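Open day at Hanard: can a robot clear the kitchen counter yet?

Posted 9/5/22

Hanard opens its test building to visitors once a year. The last time I went, in March a few years back, most of the floor was taken up by conveyor equipment and there was very little for anyone interested in housework. This year the household group had half the ground floor, so I spent the morning with them and the afternoon on the shop-floor side.

I went with one question. My mother is 81 and can still cook, but she has trouble lifting things and reaching the back of the counter. I wanted to know if anything in the building could put away a mug and wipe up after breakfast without a person standing over it.

Check-in

Visitors sign in at the side entrance, get a paper badge, and are put in groups of 18. Our guide was Sabina Sýkora, an engineer in the household group. She talked for ten minutes in the lobby and took questions before we went in. Bags go in lockers. Phones are allowed everywhere except the repair shop.

The towel station

The first stop was laundry. Two arms bolted to a bench were folding hand towels out of a bin. Each towel took a little under four minutes. The hard part is finding a corner. The arms would lift a towel, turn it, put it down, and lift it again, sometimes five or six times, before the software was satisfied. Once it had two corners, the fold itself was quick and neat.

A man in our group asked about fitted sheets. Sýkora said no. Shirts are being worked on in another room and were not shown.

The shelf station

Next was a machine on wheels that moved boxed goods from a cart to a shelf. It did well with boxes and badly with bags. A bag of rice sagged when it was gripped, and the machine put it down on its edge, where it fell over. The operator stood it back up by hand and restarted the run. I saw three restarts while we were there. Boxes of pasta and crackers went up without trouble.

The Omeo room

Omeo is the name of the kitchen project, and it was the part I had come for. I expected a real kitchen. There is one, behind glass, but most of the room is desks and screens, and most of the work is done in simulation. The group builds a kitchen in software, puts an arm on the counter, scatters objects, and has the arm try a chore. Then they move everything and try again.

Tiago Gouveia runs the simulated side. He said a new kitchen layout gets 2,000 tries before the group will look at moving it to the real arm. A person resetting a real counter that many times would be at it for weeks, and there would be a lot of broken dishes.

I asked why the counters were so messy. He said early versions had a bare counter with a single cup on it, and the arm got very good at that. When they moved to the real kitchen, the arm knocked over whatever was next to the cup. Now the cup gets neighbors, including tall bottles and food that rolls.

The chore that day was the mug. A mug sounds easy, but there are several ways to hold one. With a gripper that has two fingers, the arm can pinch the rim with one finger inside and one outside, close on the handle, or grab the whole body if it opens wide enough. The rim works well for lifting and poorly for pouring. The handle is better for pouring, but only if it faces a direction the arm can reach. Gouveia said the software picks the rim most of the time because it is there no matter how the mug is turned.

He was open about what the simulation gets wrong. Sponges are the worst. A real sponge squashes, and theirs behaves more like a block unless they slow everything down to compute it properly. Liquids are left out of most runs. Glass is easy in software, where the computer already knows where the bottle is, and hard in real life, where a camera may look right through it.

The real kitchen was running too, at a slower pace. In 20 minutes I watched the arm move several mugs to a drying rack and miss one, closing on the air beside it. Nothing broke. It did not wipe the counter. Sýkora said wiping works on some days, but it was not on the schedule for visitors.
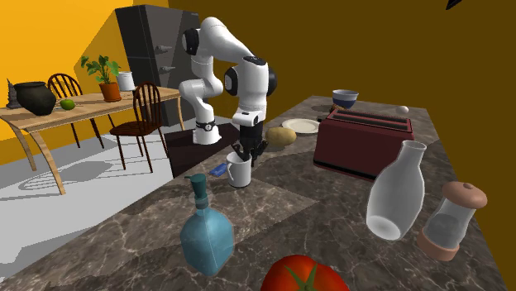
The shop floor

After lunch we crossed the yard to the building Hanard shares with Wegener, which makes plastic fittings. The difference was plain. The machines there pick the same part from the same tray all day, and the trays are held in place by pins. One arm was loading caps into a tester called the Atex. It did not miss while we stood there, and the woman running the line told us it stops mostly when a tray comes in warped.

She also said sweeping up, clearing jams, and sorting the returns bin are still done by people. Returns come in every shape and condition, so that bin has more in common with a kitchen counter than with the rest of the line. Wegener tried an arm on it last year and took it out again.

What I would tell my mother

Nothing I saw is ready for her kitchen. Moving a mug from one place to another works most of the time if someone is nearby. Folding a towel works if you are not in a hurry. Wiping up, handling anything soft, and dealing with a clear bottle are still research.

I asked Sýkora when she would put one in a relative's house. She said she would put one in tomorrow if it only had to load boxes onto a shelf, and that for a whole kitchen she would not give a year. I thought that was a fair answer. For now my mother is getting a lower shelf and lighter mugs.

If you go

The tour lasts most of a day with the lunch break. Wear closed shoes, as you will be turned away from the Wegener building in sandals. The cafeteria takes cards only. Parking is behind the test building, and the lot was full by the time our group went in, so come early or use the street on the north side.

Children are welcome in the household section but not on the shop floor. The towel station was the most popular with the younger ones, and there was a bench in front of it where people could sit. Ask to stop there last if your guide allows it, because it is crowded first thing in the morning.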